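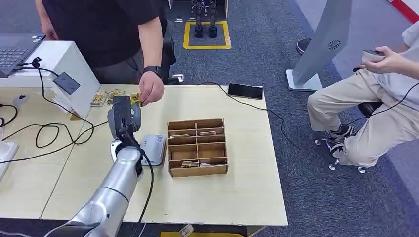
Open Day at the Van Leeuwen Seed House, Munine

Posted 3 February 2016

The Van Leeuwen seed house opens to the public once a year, and I had missed it two years running. This time I booked the train early and went up the night before. These are my notes, mostly for people from the garden club who asked whether the trip is worth it, and for myself when I order in the spring.

Munine is a small town at the end of the line from Surnance. The train takes an hour and a half and stops everywhere. From the station you walk downhill past the feed store and the Methodist church, then left along the river. The seed house is a long brick building with a newer metal shed behind it. There is a sign on the street side but it faces the other way, so coming from the station you only see the back of it. I walked past and had to turn around at the bridge.

Doors opened at ten. There was a line, mostly people my age in rain jackets, and a school group that went in by the other door. Admission is free. You get a folded sheet with a floor plan and a list of talk times. The floor plan leaves out the upstairs, where the restrooms are.

The trial room

We started in the trial room, where germination is tested. Every lot of seed the company sells gets a test before it is packed and another if it is still on the shelf a year later. The standard test uses 200 seeds, laid out on damp paper, rolled up and stood on end in a cabinet. After a set number of days someone unrolls the paper and counts the sprouts. Onions and parsnips have their own cabinet and get retested more often than anything else. Parsnip seed drops off fast, which I knew, but I had not realized how fast. The chart on the wall had second-year parsnip at less than half of first-year. I have been using three-year-old seed and blaming the soil.

The cabinets hum loudly and the guide had a soft voice, so stand near the front if you go. She passed around two paper rolls of lettuce, one tested in light and one in the dark. The light one was full of sprouts and the dark one had hardly any. Her advice for lettuce was to press the seed into the surface and not cover it. For beets she said to soak overnight and not worry about it beyond that.

Somebody asked about the little moisture packs that come in shoe boxes and whether those are any good for storing seed. They are, if you dry them out in a low oven first and use a jar with a tight lid. A cupboard on an inside wall is better than a garage. She did not think much of freezers for home use - too many people open the jar while it is still cold and let the damp in.

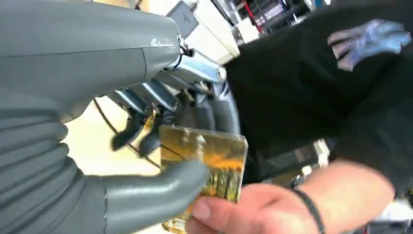

The old packing floor

Upstairs is the part I liked best. The packing floor was in use from the time the building went up until the metal shed was built, and they have left it mostly alone. The floorboards are worn down in paths between the benches, and you can see where people stood. The windows are big and face north. There are bins along one wall with sloped fronts, and the names of the crops are painted on in black: turnip, kale, mangel, vetch. Some have been painted over several times and the old name shows through.

At the far end is the order desk, with the ledgers in a glass case. The one that was open was from a September before the war and showed 1,391 orders for the month. Nearly all of it was winter rye and cover crop for farms, with a few lines of tulip bulbs. The handwriting is very neat up to the middle of the month and then changes to someone else's. No explanation is given for that.

There is also a hand-cranked seed cleaner, which children were allowed to turn. It shakes the seed over a series of screens while a fan blows the chaff out the end. It works better than you would think, and it is very dusty. If you have asthma I would wait on the landing until they finish.

I spent a while at the wall of old packets. The pictures on them got bigger and brighter over the years and the growing instructions got shorter. One packet of pole beans from the early days had eleven lines of directions on the back, including which side of the house to plant on. The modern one has a row of small symbols and a web address.

The Plikasska bean

The talk I had come for was at one o'clock, on the Plikasska bean. This is a short-season drying bean, flat and cream colored with a maroon eye, which was grown in gardens up the valley and was never sold commercially. The seed house took it on after a family brought in a coffee can of it. They now grow it out every second year on a plot outside town to keep the stock fresh.

The speaker covered how they keep it true. Beans mostly pollinate themselves, so you do not need a lot of distance between varieties, but bees do get in, and a plot next to a row of runner beans gave them a few odd plants one summer. Those were pulled. At harvest they leave the pods on the plant until they rattle, unless rain is coming, in which case the whole plant is pulled and hung upside down under cover. Last season's crop came to 576 packets, and most of those went to members of the seed list before they reached the shop.

I asked if it would do anything in heavy clay. The answer was yes if planted late, into warm soil, and no if I was in a hurry. I bought two packets.

A woman in the row behind me said her grandmother baked them with an onion and a piece of salt pork and nothing else, and several people wrote that down.

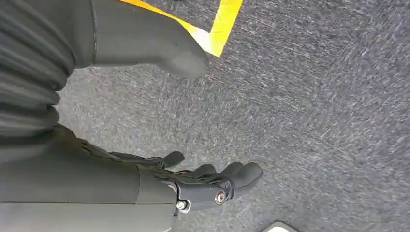 FOOD AND SHOP

Lunch is served in the metal shed on folding tables. There was a squash soup, a bean soup, bread, and a tray of apple squares that was gone by half past twelve. The bean soup was good and needed salt. Coffee comes in a paper cup and refills are free. If you want to sit down, go before the one o'clock talk lets out.

The shop is one room off the main entrance. The seed racks are arranged by family and not by common name, so the squash are with the cucumbers and the carrots are next to the dill and parsley. It makes sense once you see it but I watched quite a few people hunting for tomatoes, which are beside the eggplant at the very bottom. The company lists 3,000 kinds of seed in the full catalog. The shop has only a part of that, and anything else can be ordered at the counter and mailed.

Prices are the same as in the catalog. There is a discount on last year's packets, in a bin by the register, and having sat through the germination talk I went for tomatoes and squash from that bin and left the onions where they were. They also sell twine, row cover by the yard, wooden plant labels and a good hand fork. I already own a good hand fork. I bought the labels.

The workshop on keeping records

The last thing on the sheet was a workshop on keeping seed records at home. It was smaller than the talks and we could sit down. The method they teach is simple: one card for each variety, with the name, source, year, the date sown and the date of first harvest, and a line at the bottom for whether you would grow it again. Pencil only, as ink runs in a damp shed. The cards are filed by sowing month, and when you sow something the card moves forward to the month when you need to sow it next.

I have tried notebooks and a spreadsheet and given up on both by June. The notebook gets left in the house and the spreadsheet needs clean hands. A box with divisions in it might do better. We were told to start with the crops we save ourselves and let the bought ones wait a year.

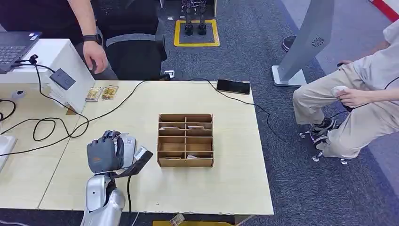 Wooden organizer with ten compartments and small white cards or slips.

There was some disagreement over whether to keep the cards for things that failed. One man throws them out. The rest of us thought that was how you end up buying the same bad melon twice. I came home and wrote cards for the beans and tomatoes, and I still have the peppers to do.

Getting there and back

The last train to Surnance leaves at ten to six. The open day ends at four, so there is time to walk the river path, which is paved as far as the weir and muddy after that. The café by the bridge closes at three. The waiting room at the station was locked when I got there, and the platform is exposed, so bring a hat.

Parking is in the field behind the shed. It was soft this year and a couple of cars had to be pushed. If you are driving from the north, the road sign for Munine comes right after the turn.

I stayed at the guest house over the bakery. It was clean and quiet until four in the morning, when the bakery starts. Breakfast is included and the rolls are very fresh.

For anyone going next year: the talks fill up, and seats cannot be booked ahead. Get to the trial room first, see the packing floor while everyone else is at lunch, and bring your own bag, as the shop had run out of them by two.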